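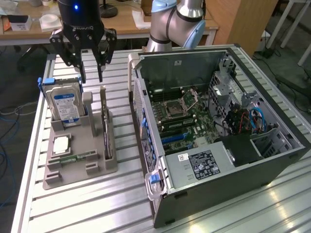

Prutton shows the Kurkero 900, a middleweight for ordinary roads
29/10/2021

Prutton has presented a new middleweight motorcycle, the Kurkero 900, and the first machines will reach dealers before the spring. The company showed it to dealers and a small group of press at its test track in Deltdale, where we could look at the bike closely and hear it run, but not yet ride it on the road.

The Kurkero name is not new. Prutton used it for a single-cylinder bike that was sold for many years and was popular with people who rode to work in every kind of weather. That model left the catalog quietly, and owners have asked for a successor ever since. The new one is a bigger and more serious motorcycle, with a parallel twin engine and a six-speed gearbox, but the company says that it wants to keep the same easy character.

The engine is tuned for pull at low and middle speeds. Prutton did not give a final power figure at the presentation, and the engineers only repeated that it will be "enough for two people and their bags." From what we heard on the track, the sound is deep and quite soft, with less noise from the valves than on the older twins of the same maker. The exhaust runs low on the right side and leaves good space for a pannier.

The frame is steel, and the rear part of it is bolted on, so it can be changed after a small crash without buying a complete frame. This is a detail that many riders will never think about, but repair shops will be happy with it. The suspension comes from Breathnach, who also supplied the parts for the last two Prutton touring models. The fork has no adjustment on the standard version. At the back there is a knob for preload, and it can be reached by hand with the luggage in place.

Two versions are planned. The standard Kurkero 900 has cast wheels, a flat seat and a small screen. The second one, called the Kurkero 900 Road, adds spoked wheels, an adjustable Breathnach fork, heated grips and a taller screen that moves up and down with one hand. Both have the same tank and the same round instrument, which combines a real needle for the speed with a small display for everything else. There is no touch screen, and the rider changes the settings with two buttons on the left handlebar.

We sat on both bikes. The seat is narrow at the front, so shorter riders should reach the ground without trouble, and the handlebar is wide and comes back a little toward the body. The footpegs are placed under the hips — a bit higher than on the old bike, but still comfortable for a long day. The mirrors are round, and on the display bikes they showed more elbow than road. The company says that longer stems will be fitted on the production machines.

Service costs were a topic for several of the dealers. Prutton has set the first service at 1000 kilometers, as before. The air filter is now under the seat and needs only one tool, and the oil filter is at the front of the engine, where it can be seen without removing any cover. The chain is a normal one. A main stand is available as an option for both versions, but it is not included in the price of either.

Prices were not announced in Deltdale. Dealers expect the list next month, and they will start to take deposits at the same time. The first delivery for each country will be small, and 30 of the early bikes will go to dealers as demonstration machines, so that customers can make a test ride before they sign. Colors for the first year are dark green, gray and a cream white with a brown seat. The cream one is for the Road version only.

The old single was shown next to the new bike in the pit building, and many guests took their pictures there. The two do not share a single part except the badge on the tank, but the line from the tank to the seat is clearly taken from the old model.

A first riding report will follow when Prutton makes road-registered bikes available to the press.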